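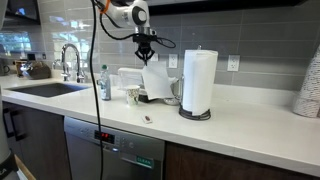

Gerach opened its test kitchen to visitors on 03/07/2021, and 17 people from the neighborhood and from two local trade schools came to watch a robot arm handle paper towels.

The company, which moved into the old Bălan building in January, works on software for robot arms in homes and small break rooms. Its kitchen has a real sink, a real dishwasher and the usual things on the counter. Visitors stood behind a line of tape on the floor and were asked to keep their bags on the other side of the room.

The job being shown was a simple one. The arm reaches over to the roll, takes hold of the loose sheet, pulls it off and carries it to another part of the counter. Zewditu Araya, who runs the kitchen tests, told the group that paper is harder for a gripper than a cup or a bottle.

"A cup stays the same shape when you pick it up," Araya said. "A sheet of paper towel folds, it sticks to the next one, it tears in the wrong place. We have spent more time on paper than on anything else in this room."

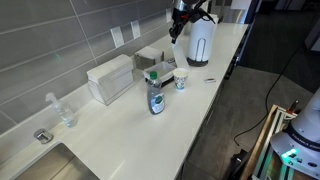 Araya said the team has logged 1335 tries at the towel task so far, the early ones on a bare table with only the roll on it. The other things were added later - bottles, napkins, cups - so that the arm would have to work in the kind of clutter people really have next to a sink.

Trinidad Escobar, a teacher at one of the trade schools, brought her second-year students. She said most of them had seen robot arms only in videos from car plants. "They expected it to be fast," Escobar said. "It is slow and careful, and they had a lot of questions about that."

Speed was set low for the visit. Bautista Durán stood by the stop button during every run and explained the safety rules before each group came in. He also took questions from the floor, and the one that came up most was about work. 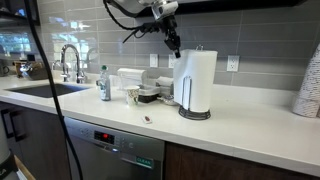 Will a robot like this take over jobs in kitchens and cleaning?

Durán said the company has no product for sale and is not testing in any workplace, and that for now each run needs a trained person in the room.

Some of the equipment for the open day was lent by Brultetti, a supplier of lab furniture. Signe Isaksson from Brultetti was there for the afternoon session and said her firm plans to lend more tables in the fall.

The next task on the list is called Hivia inside the company. It covers wiping a spill with a towel that the arm has pulled off by itself. Araya would not give a date for it. She said the wiping part has been tried with a cloth but not yet with paper.

Visits are free but have to be booked ahead. Each one lasts nearly an hour, and groups are kept small because of the space behind the tape. Schools can write to Ecaterina Ciobanu at the Gerach front desk. Children under 12 need to come with an adult.
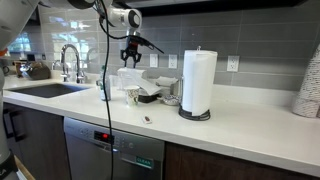
The gripper over the counter in the Gerach test kitchen, with the towel roll to its right.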